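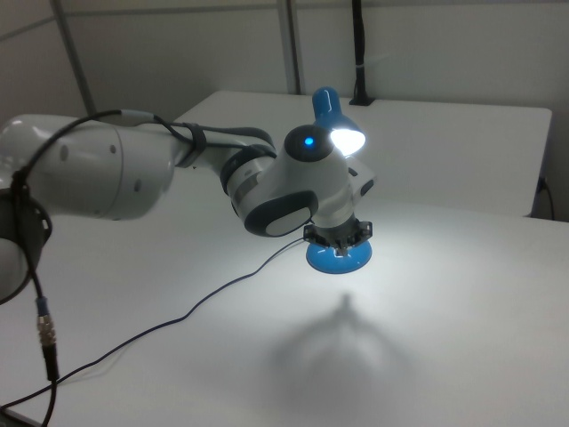

*Blue lamp, white table.*

I want to defend the small desk lamp with a bendable neck. In the catalogs it is now treated like something for children or students, and the serious person is supposed to buy a panel in the ceiling. I think this is a mistake, and I made it myself.

When we renovated our flat in Keradville, we followed the advice of the time and put light everywhere above. The bill from Rautiainen for the ceiling alone was 2,796, and I was proud of it for one winter. The room was bright like a pharmacy. But when I sat down to write, my own head made a shadow on the paper, and in the evening I did not want to stay in that room.

Then I bought a cheap lamp in a shop in Trurkport. It cost 132 less than the one my sister recommended, so you can imagine which class of lamp it was. It has a round foot, a thin neck and a shade like a little hat. I put it on the desk and I have used the ceiling light perhaps two times since September.

What I like is that such a lamp must be decided. You bend it toward the page, or toward the wall if your eyes are tired. A ceiling light has only one opinion.

I also believe it should have a color. Everything is white now: the tables, the walls, even the cables if you pay more. On a white table a blue lamp gives the eye a place to rest, and you find it quickly in a bad morning.

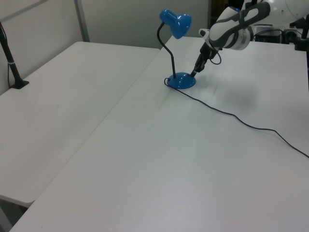 *The neck in its S shape, and the cord going its own way over the table.*

There are things against it, I admit. The cord is the first. It never lies straight, and it crosses exactly the part of the table where you want to put your notebook. Ferneo sells a clip for this, which I bought and lost. The foot takes space too, and on a narrow desk this matters. Glossy plastic shows every finger.

Still, I would accept all this again. If you are planning a room, keep two sockets near the desk and spend less on the ceiling. My own ceiling panels are still up there, and I dust them before guests come.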